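Hongjun Liao avait parié son dessert que la machine n'y arriverait pas avant février, et en ce 19 janvier, à l'atelier de Deltenitz, elle recommençait déjà à calculer ses chances. Six bureaux, quatre unités centrales par bureau, et un vieux contrat Sotiropoulos qui voulait tout démonté proprement !

— Satar sait trier les vis, disait Michalis Gavalas, les yeux brillants. Satar sait plier un torchon, presque. Pourquoi pas ça ? 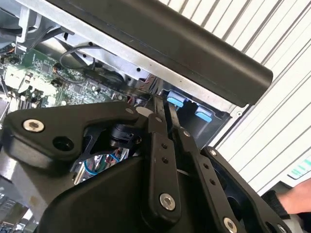
Démonter un ordinateur, Hongjun l'avait fait cent fois en pensant à autre chose, et c'était bien ce qui la passionnait maintenant : voir combien de petites décisions ses doigts prenaient sans elle ! Michalis, lui, retenait son souffle. Les deux tiges noires descendaient dans le boîtier ouvert, entre les languettes bleu clair, à côté de la carte mère verte.

— Laquelle d'abord ? souffla-t-il.

— La gauche. Moi, je commence toujours par la gauche.

Satar hésita. Hongjun adorait ces hésitations, elle y entendait presque quelqu'un réfléchir. Puis il y eut un clic, un seul, minuscule, et Michalis poussa un cri qu'on entendit jusque chez Nirnura, de l'autre côté de la cour.

— Et la droite ?

— Attends, laisse-lui le temps !

Elle avait déjà poussé sa part de tarte vers lui.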